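Kids' Corner > How Things Work at Home > Sorting and Tidying > The Bathroom Basket Trick

The Bathroom Basket Trick
by Matilde Figueiredo

Go and open the messiest drawer in your bathroom. Go on, I'll wait! Did something roll out? Was there a toothpaste tube so flat it looked like a leaf, or a comb with a hair tie wound around it? Bathroom stuff is small, slippery and very good at hiding, and that makes it perfect for learning one of the oldest skills people have: sorting.

What is sorting, anyway?

Sorting means putting things into groups. Every group has a rule, and everything in the group has to follow it. "Things for teeth" is a rule. "Things that are blue" is a rule too. So is "things shorter than my thumb."

The fun part is that the same pile can be sorted in lots of ways. Say you have a blue toothbrush, a white toothbrush, a blue comb and a white comb. If your rule is color, the blue toothbrush goes with the blue comb. If your rule is what the thing does, the two toothbrushes go together and the combs go together. Nobody changed the pile. You changed the rule!

Scientists sort beetles and rocks. Librarians sort books. Mail carriers sort letters by street, and then by house. And you already sort, even if you've never called it that. When you pick all the green candies out of a bag (or leave them for your brother), you're sorting.

Which rule works best?

That depends on what you want to do afterward. Color is great if you want a pretty shelf. But suppose it's morning, the bus is coming, and you need toothpaste. You don't want to stop and remember whether the tube was white or blue. You want to reach for the tooth basket. For everyday things, sorting by the job they do usually wins.

My neighbor Libor Baláž tried it the other way when he was 8. He put everything from the bathroom cabinet in order of size, from a tiny nail clipper up to the big shampoo. It took him all afternoon and it looked wonderful. Then his dad wanted a cotton swab and moved three things, and the whole line had to be done over.

Why baskets with holes?

You can sort into shoeboxes, jars, mugs or old ice cream tubs. Plastic mesh baskets have some nice tricks, though. A mesh basket has little openings in its sides, so you can peek in without tipping everything out. Air gets in too, and damp things dry faster when air can move around them. And if a blob of toothpaste gets on the plastic, you can rinse it off in the sink.

Skinny things can poke through the openings. Before you pick a basket for toothpicks or hairpins, try one and see if it slips out. If it does, use a cup.

Why different colors?

Because your eyes are fast! You can spot a red basket from across the room long before you could read a label on it. Little kids who can't read yet can use colors too. "Put it in the yellow one" is something even a toddler can do (most of the time).

The color doesn't have to match what's inside. Red doesn't mean toothbrushes anywhere except in your own house, if that's what your family decides. It's like a secret code, and everybody who lives with you needs to know it. Draw the code on a piece of paper and tape it inside the cabinet door.

What about things still in their wrappers?

Good question. New toothbrushes often come sealed in clear plastic, and that keeps them clean until you need them. Leave them sealed. They still go in the toothbrush group, because a wrapped toothbrush is a toothbrush. Some families like a separate basket for spares, and that's a fine rule too: "things nobody has opened yet."

If a wrapper is shiny and you can't tell what's inside, don't tear it open to check. Ask whoever bought it.

Safety stop!

Razors are sharp, even the plastic throwaway kind. Don't pick them up, and don't try to push one to the side with a finger. Tell a grown-up it's there and let them move it. The same goes for medicine, scissors with pointy ends, and any bottle you don't recognize. Nail clippers have a cutting edge as well, so check with your grown-up before those join your pile.

Try it yourself

You will need:
a clear table
four baskets or boxes, all different colors if you can
a damp cloth
a grown-up

Ask your grown-up to empty a drawer onto the table, taking out the sharp things first. Line the baskets up along the back so they aren't in your way. Spread everything out in front of them. Really spread it! When things are heaped up, the small ones hide under the big ones.

Now look before you touch. What do you see lots of? Those will be your first groups. If there are plenty of toothbrushes and only one comb, toothbrushes get a basket to themselves, and the comb can share.

Pick up one thing at a time, say its group out loud, and drop it in. Saying it out loud feels silly, but it helps. When you get to something that doesn't fit anywhere, leave it on the table and keep going. At the end you'll have a little crowd of oddballs. Can you think of a rule that fits them all?

Wipe the table. Done!

Want it harder? Sort with a friend, and let each of you use a different rule without telling. Then guess each other's rule by looking in the baskets. Solène Pichon and Miloslav Ďurica from our reading club played this with 70 buttons, and it took Solène ages to work out that Miloslav was sorting by the number of holes.

A tooth thing, while we're here

All this talk of toothbrushes makes me want to remind you: 2 minutes of brushing, 2 times a day. Used toothbrushes like to stand up in the air with their heads not touching, so the ones you're using right now can stay in their cup. And if the bristles are bent out sideways like a squashed daisy, it's time for one of those sealed ones.

Baskets at work

Look for the colors. Which baskets can you find each time? And can you spot the tall white container? 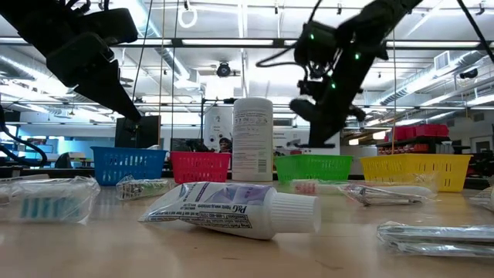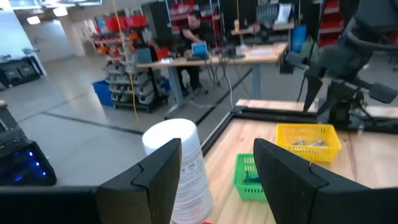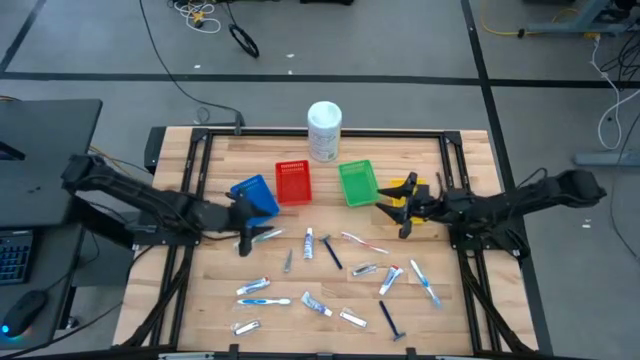
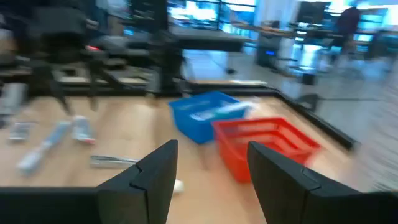
Colored plastic baskets on a light wooden tabletop. The toothbrushes and toothpaste tubes in the third picture are still waiting to be sorted.

Words to know
Sort: to put things into groups
Rule: what everything in a group has in common
Mesh: a material with lots of openings in it
Bristles: the short, stiff hairs on a brush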